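Does a Kitchen Caddy Scheme Change What People Throw Away?

Second-year project report, Environment and Society
Uliana Panasiuk and Demyd Stasiv
Project tutor: Oksana Kravchuk
Handed in May 22, 2022

Background

The Vurnberg food waste scheme began last September. Every household on the Shevchuk estate was offered a small bin for food scraps, and Ferska, the firm that runs the collections, had 1000 leaflets printed to go with it. The leaflet says that people who have a separate bin for food "soon find they are wasting less". We both live near the estate and had the leaflet through our own doors. We could not find anything in it, or on Ferska's website, to show where the claim came from.

When we wrote to ask, we were sent a polite reply and a second copy of the leaflet.

This report looks at two things which the leaflet treats as one. The first is sorting, meaning whether food scraps go in the food bin or in with the general rubbish. The second is waste, meaning how much food gets thrown away at all. A household could become perfect at the first and make no difference to the second. We thought it was worth finding out whether that was happening.

We should say that we began this project doubtful. Demyd wrote in our proposal that a bin is a place to put things and does not cook the dinner. We have tried to keep that from deciding the results for us, and in one place (see "What surprised us") it did not survive.

What other people have said

Most of what we read fell into two kinds. There were reports from councils and waste firms, which nearly always measure how much food waste is collected. They present a rising figure as good news. It may well be good news for the compost plant, but a rising figure could mean better sorting or it could mean more food being thrown out, and the weight on the lorry cannot tell you which.

The other kind was research where people filled in a form about their own habits. People say they throw away very little. We do not think they are lying, but very few of us remember the half bag of salad from a week ago, and the forms we saw mostly asked about "a typical week", as if anybody had one.

We found very little that followed the same kitchens over a period and looked at both questions together. There may be more than we found. We only had the college library and whatever was free to read online.

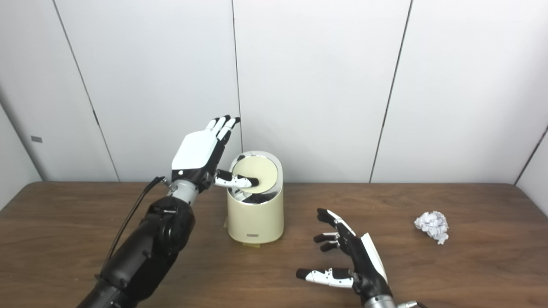
Method

We asked for households through the residents' noticeboard at Ramolley Court, which is the largest block on the estate. In the end 16 took part. They were all people who answered a notice about food waste, which is a weakness we come back to later.

Each household kept a diary for three weeks. They wrote down food as it was thrown away, in their own words, with the reason if they knew it. We gave no list of categories to tick. We had tried a tick list on our own families first, and everyone ticked "other".

We also visited each kitchen twice, once near the start and once at the end, and with permission looked in the food bin and the general rubbish. We did this wearing gloves and with the bags opened out on a sheet. We did not weigh anything. We had planned to, but the scales we borrowed gave a different answer depending on which end of the worktop they were on, and Petro Horobets, the technician, agreed that we should leave the weights out instead of printing numbers we did not trust.

What we noted at each visit was:

- whether food scraps were in the food bin, the general rubbish or both
- what kinds of food they were
- where in the kitchen the food bin was kept
- whether it had a liner in it
- anything the household wanted to tell us

The last one took by far the longest.

Results: sorting

Sorting was good. In most kitchens the peelings, tea bags and crusts were in the food bin and not in the general rubbish. On this point the scheme does what it says and we have no complaint.

The exceptions were nearly always the same three things. Bones were put in the general rubbish by people who thought they were not allowed (they are). Food still in its packet went into the general rubbish whole, packet and all. And anything that had gone properly bad was kept out of the food bin because people did not want to open it again with that inside.

The second of these matters most for our question. A packet of ham past its date is exactly what the leaflet means by waste, and it was the thing least likely to reach the bin that is supposed to make people notice it. If the idea is that seeing your waste makes you buy less, then the scheme is showing people their potato peel and hiding the ham.

We also asked where the bin lived. Some were on the worktop, some under the sink and one was on a balcony. The worktop ones were used more. This is hardly a discovery, but the leaflet gives half a page to the colour of the collection lorry and no advice on where to put the bin.
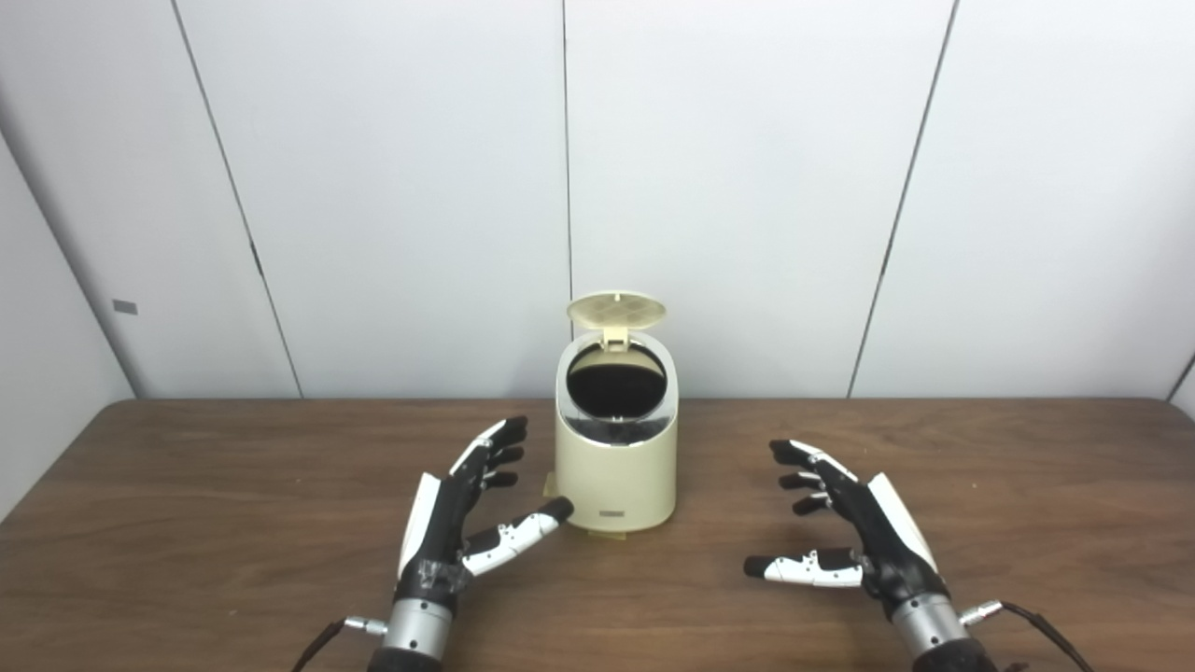
A small bin with the lid fully open.

Lids came up more often than we had expected. Several people said that if a bin needs a clean hand to open it, scraps get left on the chopping board until later, and then go in the nearest bag. Others said an open bin smells and brings flies, so they would rather have the lid and put up with it. We do not think there is a single right answer, and we are suspicious of the catalogues that say there is.

Results: waste

The diaries gave us almost nothing to support the leaflet. Entries at the end of the period looked very much like entries at the start. The same households threw away bread, the same ones threw away cooked rice, and the same reasons were given: made too much, forgot it was there, children changed their minds.

Some diaries got shorter towards the end. A supporter of the scheme could say this shows less waste. We think it shows people getting tired of the diary. In the two kitchens where the diary stopped completely, our second visit found just as much in the bin as the first.

Only one household told us they had changed how they shopped. They had also had a new baby and started having their shopping delivered, so we would not give the bin much credit.

What surprised us

We expected the people who were keenest on the scheme to waste the least. That was not what we saw. Some of the keenest sorters threw away a good deal, and talked about it quite cheerfully, on the grounds that it was "all going to compost anyway". One of them told us she used to feel bad about leftovers and now she did not.

This is worse than the result Demyd predicted. He thought the bin would do nothing. In some kitchens it may be making waste feel all right. We cannot prove that from a handful of conversations and we would be cross if somebody quoted us as having proved it. We do think Ferska should be asking the question before it prints more leaflets.
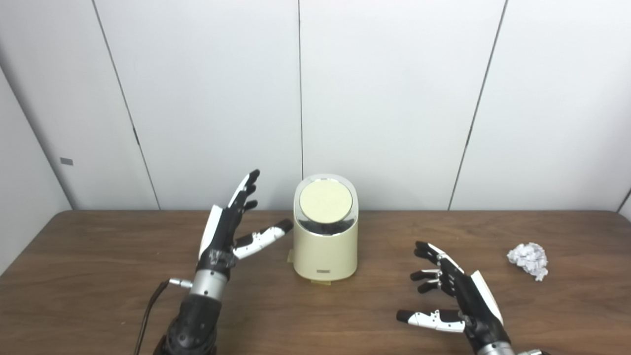 If seeing waste is supposed to change behaviour, then it ought to matter how much of it can be seen. We put this to Vitalii Kobzar, who teaches product design at the college, and he was doubtful too. In his view people stop noticing any object in their kitchen within days, whatever it looks like. Bin design does not help much either way. The container in the picture has a clear band just under the lid, and all that can be made out through it is a dark interior, so a person walking past would learn nothing about last night's dinner. A fully see-through bin might be a fairer test of the theory. We asked at the second visits whether anyone would want one on their worktop and got some very direct replies.

Problems with our study

There are plenty, and we would rather list them ourselves.

Everyone who took part had volunteered, so they were probably more interested in the subject than their neighbours. We had no group without food bins to compare them with, because on this estate everyone had been offered one before we started. We have no record of what people threw away before last September, which is the comparison that would really answer the question. Ferska could have collected it, and as far as we can tell did not.

People also knew we were coming. At least one kitchen smelled strongly of bleach.

Three weeks is short. A change in shopping habits might take a year to show, and if somebody follows these households for a year and finds one, we will accept it.

What we think should happen next

The scheme should carry on. Keeping food out of the general rubbish is worth doing and people here are doing it well. Our objection is to the sentence in the leaflet, which should come out until there is something behind it. The space could be used to tell people that bones are allowed and that packets need to be opened and emptied first.

Any future study on the estate should use proper scales, tested beforehand on a level surface, and should look at the general rubbish as carefully as the food bin. Our blank diary sheet and visit form are in the appendix for anyone who wants them. The diary sheet needs a wider column for reasons, as people kept writing up the side.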